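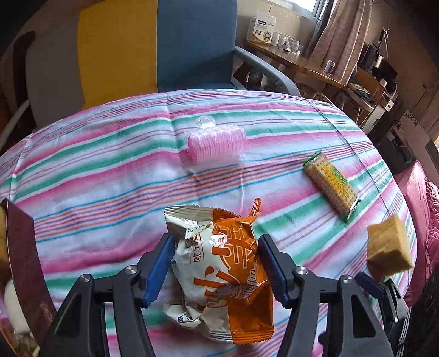 Search this manual Go Advanced

Section 2. Planning and Purchasing a Hand-Held Gripper Station

2.1 Scope

This section covers what to decide before ordering Lallow hand-held grippers and the items that go with them. Mounting, charging and software are covered in later sections. Read this section before filling in the Pilgate order form, as jaw pads and linkage kits are matched to the objects you list there.

2.2 List the objects first

1. Write down every object the station will handle. Group the list by surface: film wrappers, flat card, sponge or foam, rigid plastic, cloth.

2. For each group, record the widest and the narrowest item. Measure across the faces the jaws will close on. For a sealed snack package, measure at the fullest part of the body and ignore the crimped ends.

3. Mark items with a glossy film surface. These need the ribbed pad. The ribbed pad is supplied in blue and is sold in pairs.

4. Mark items that deform under light pressure. Do not buy a stiffer linkage to handle these. Stiffness is set by the operator's hand, and a stiffer linkage only makes the grip harder to judge.

Note: Buy test objects from ordinary shops and replace them when the packaging wears. Budget for this as a running cost. Sites that enter it as a one-time purchase usually run short by the second quarter.

2.3 Choose the table and covering

5. Use a table that the operator can reach across from a standing position. Round and square tops are both acceptable. Allow clear floor on the operator's side.

6. Select a covering. A patterned cloth may be used if your work calls for a household setting. Press out fold creases where flat items are to be picked up — a card lying across a crease will rock when one jaw touches it first.

7. Leave existing furniture in place if the operator can move freely. Chairs, side tables and shelves do not have to be cleared for household work, and the budget need not include a separate room.

Caution: Do not order a bare metal bench for household work. Jaw tips meet the surface often, and a hard top shortens pad life.

2.4 Decide how many grippers

8. Order two grippers for each station. Work that needs one hand to steady an item while the other lifts cannot be done with one.

9. Order one spare linkage set per station. The pivots are the first parts to loosen. Check them at each pad change and tighten by hand only.

10. Where flat, thin items such as product cards make up much of the list, add the Brella edge pad to the order. Both jaws close on opposite edges of the card, and a worn pad will slide over the top.

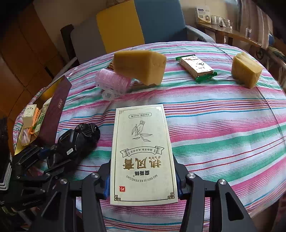
2.5 Prepare the budget

11. Enter the costs under four headings: grippers, pads and linkages, test objects, operator time. Operator time is normally the largest.

12. Set pad replacement at 500 cycles for film wrappers. Card and sponge are easier on the pads, but use the same figure unless you have your own records.

13. Allow 7 working days for delivery of pads and linkage kits. Grippers are built to order and the date is given on the quotation. Orders placed in February should allow longer for stock count.

14. Quote part number 401 for the ribbed pad pair. Older Bognár pads have the same outline but a different screw position and will not seat flush.

Note: Prices are not printed in this manual. Request a current quotation before the budget is approved.

2.6 Before you sign

15. Compare the quotation with the object list from 2.2. Any item wider than the stated jaw opening must be removed from the list or ordered for separately.

16. Keep a copy of the list with the station. It will be needed when pads are reordered.

Section revised 24 August 2022

Comments (3)

Thaís Assunção
Step 14 should be moved up. We ordered the Bognár pads from an old sheet and had to send them back.

benchtop_r
Does the 500 figure apply per pad or per pair? The table in section 5 reads as per pair.

mlk
Would be useful to have a blank object list to print. We made our own with an extra column for shop and price.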